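Korkine Kitchen Reset: Frequently Asked Questions

Last revised 29th June. Written by Kenna Yule, with corrections from Thenmozhi Acharya, who reads these more carefully than I write them.

What is a kitchen reset?

We come to your kitchen, take everything off the counters and out of the cupboards you point at, and put back the things you use. The rest goes in a box, and you decide about the box. It takes one visit for a counter and usually two for a whole kitchen. We serve Brondham and Corrigan, and Galtura if you can find us somewhere to park.

Do I need to clean up before you come?

Please don't. People who clean up first hide things in the oven, and then we have to have a conversation about the oven. Leave it the way it looks in the middle of an ordinary week.

Will you throw my stuff away?

No. We have never thrown out so much as a twist tie without asking. What we will do is hold an object in the air and look at you until you say something.

Why do you start with plastic containers?

They breed. Also, it's the easiest category in the kitchen, and an early win keeps people from quitting by lunch. Every container has to find its lid. Anything still single after ten minutes of searching goes in the box. Meal-prep containers with matching lids are the model citizens here and can be stacked with the lids on if you use them all week. If you only cook ahead in December, nest them and file the lids upright beside them.

How many water bottles is a person allowed?

One in use and one in the wash. We say this knowing that nobody in the history of Korkine has complied. A household of four will generally settle on 6 and feel oppressed. The bottle with the broken cap that you're planning to order a part for does not get a vote.

My counter is where everything lands. Is that a personal failing?

It's a flat surface at waist height near a door, so gravity did most of it. A counter collects whatever has no other address: the supplements, the bottles, the container you meant to return to your sister. Give each of those a shelf within one step of where you already drop it. If the new spot is across the room, the old spot wins. 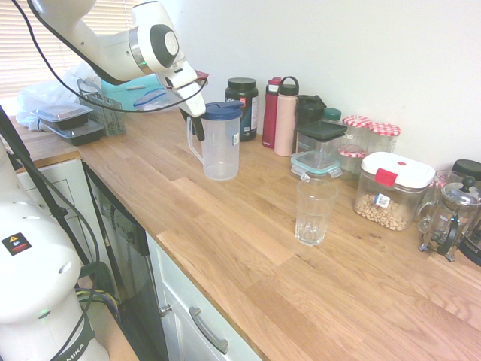 Where should I keep a pitcher I use every day?

In the fridge door if it fits, or on the shelf directly above the faucet you fill it from. Measure the door with the lid on and the handle facing out, which is how you'll be shoving it in there at eleven at night. Pitchers you use only for company can go up high with the punch bowl.

What about supplements and protein powder?

Pick one spot away from the stove and out of direct sun, and check the label for anything it says about storage. A lazy Susan works nicely for small jars. Big tubs go on the floor of the pantry, where they can be as ugly as they like. Check the dates while you're at it. Chak-lun Su, who does most of our Corrigan visits, keeps a private list of the oldest jar he's met and won't share the winner's name.

Are wire baskets any good for utensils?

Fine for dish-rack duty and for big things like ladles. Skinny items slip through the gaps and hang there – chopsticks are the worst. Line the bottom with a folded dish towel or a piece of cork and the problem goes away. Empty the basket now and then, too. There's a layer at the bottom of every one that hasn't been touched since you moved in.

Should I keep clear plastic bags?

Keep a few clean ones, flat, in a drawer. A loose pile of bags on a counter turns into a shelf, and soon you're balancing dinner on it.

Is wood countertop a problem?

Only if water sits on it. Lift bottles and jars when you wipe, dry underneath, and oil it if yours has an oiled finish. We'll leave you a note about which oil we used, should you ask us to do the first coat.

Do you sell organizers?

We don't. Darragh Ó Dubhghaill wanted to stock bamboo drawer dividers and was outvoted, and he still brings it up. Most kitchens already own enough bins, usually stored inside other bins.

What does it cost?

A counter is $822 and includes the sorting, the wipe-down and one follow-up visit. A whole kitchen is $2000. Neither includes the garage, even if you call it the second pantry.

What happens to the box?

It stays in your home, taped and dated. If you haven't opened it by the follow-up visit we'll offer to drop it at the donation center of your choice. Dymphna Ní Chonaill drives the van and will take one box per household without sighing.

How do I book?

Leave a message on extension 709 with your neighborhood and a rough idea of the damage. Please don't send us pictures of somebody else's kitchen that you found online and would like yours to resemble. We've seen it. They don't cook.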